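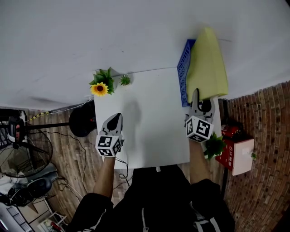 Two hand-held grippers, one table, and a foam block at the Wellden workroom.

About Fakum

Fakum helps schools, small labs and workshops decide what automation equipment to buy, what to put off, and what to stop looking at late at night with a full cart. We don't sell equipment and we take no commission, a policy our accountant has described as "brave."

How we started

Our first purchase was an arm that cost most of a year's budget. The table to bolt it to was not in the budget. Neither was the table's delivery. The arm stayed in its crate until April while we learned what a purchase order amendment was. We have been planning other people's equipment ever since, starting with the table.

What we do

A Fakum plan covers the boring lines first: furniture, power, cables, spare fingers, storage, and the hours people will spend learning the thing. Only then do we get to robots. Quite a few clients find they can begin with hand-held grippers and a person to hold them, and leave the arm for next year's argument.

We try the work ourselves before we price it. Our Wellden room has a plain white table, artificial plants (no watering line needed), crates, boxes and a fan. If a task is miserable to do there, we say so in the plan.

Our plans run to 17 pages. Clients read the last one, so we put the total there.

Who we work with

Brodura, a packaging workshop, came to us with a quote for two arms and left with one, plus shelving. The Tseng training center asked for a three-year budget and got one with a repairs line in every year. They have used it, and have been nice about it.

What it costs

A first review is $400. A full plan for a single room is $3,404, a figure we reached by adding up our costs and declining to round. Site visits within 100 miles of Wellden are included. Beyond that we charge for gas and, on long trips, lunch.

Page last updated 2 March 2024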